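Notes for the talk - rules for handheld gripper work in people's homes
28 September 2020

Start with the rule sheet on the screen. Say up front that this covers handheld collection only. Finn Thiele has the fixed arm rules and goes after me.

Why we wrote it down. In February we went back over 116 recordings from Closia and Butham. Around a third had to be set aside, mostly for things a short checklist would have caught. Pause here. People from Butham may want to comment.

Rule one, before you pick anything up. Wipe the finger pads, open and close the jaws fully, check the indicator light. Do it in each room, even if you only walked across the hall.

Rule two, soft goods. Clothes, bedding, plush toys. Close slowly and stop when the item is held. Don't squeeze until the jaws bottom out. A padded jacket will keep giving for a long time and new operators read that as a loose grip.

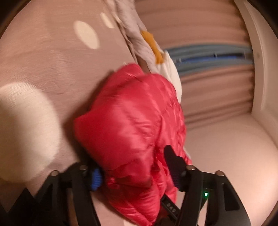
Keep the lift slow too. If fabric is caught on something behind it, put it back down, free it by hand and start a new recording. Don't tug. We had 2 torn seams at Prirner and paid for both.

Rule three, the home. Ask which rooms are open to us and write it on the form. Children's things are fine to handle if the parent has signed for them - a nod in the doorway doesn't count.

Rule four, stopping. Anyone in the house can stop a session and doesn't have to say why. Log the time, leave the reason blank if none was given.

Open point: Emerson Araújo wants 4 practice sessions before a new operator goes out alone. The draft says 2. Teixeira already does it his way. Ask for a show of hands, then hand over to Finn.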